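Zelora Review: A Paid News Monitor for People Who Follow Security and Foreign Affairs

3 comments
117 shares

Zelora is a subscription service from Sundeo that collects foreign press reports on intelligence, defense and sanctions, translates them and sorts them by country. I paid for a plan and used it daily, mostly to follow stories on border security and spy trials.

Setup is simple. You pick countries and topics, then choose whether alerts come by email or in the app. The free plan allows 15 saved searches. The paid plan allows 500, far more than I could use.

The best part is the source list. Each item shows the outlet, the original headline and the time it was published. When several papers repeat the same wire report, Zelora groups them under the first one, so a single anonymous claim does not look like a dozen separate ones. I have used Flikier for the same job, and it does not do this.

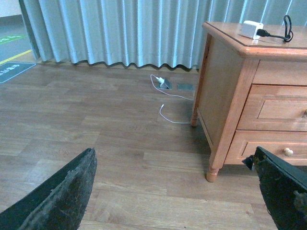
PARK, 20 Jan 2019

Translation quality is mixed. Short news items read fine. Long opinion pieces lose their tone, and sarcasm is often turned into a plain statement. Twice I saw the name of a ministry translated two ways in one article. The original text is a click away, and I would check it before quoting anything.

Search works well for recent stories but slows down on older ones. A search of the archive for one defense contract took over 15 seconds. Results can be sorted by date but not by outlet. Sundeo's help page says that option is planned for March.

Alerts arrived quickly by email. In the app they sometimes came late and in the wrong order. I turned them off there and kept the email digest.

The service offers no analysis of its own, and I count that in its favor. Anyone who reads foreign coverage for work should get their money's worth. If you only want a morning summary, the free plan is enough.

Rating: good, with reservations about the app.

Related
Flikier: Still Useful for Following Elections?
How to Read a Sanctions List
Email Digests or App Alerts for Breaking News
Checking Anonymous Sources in Foreign Media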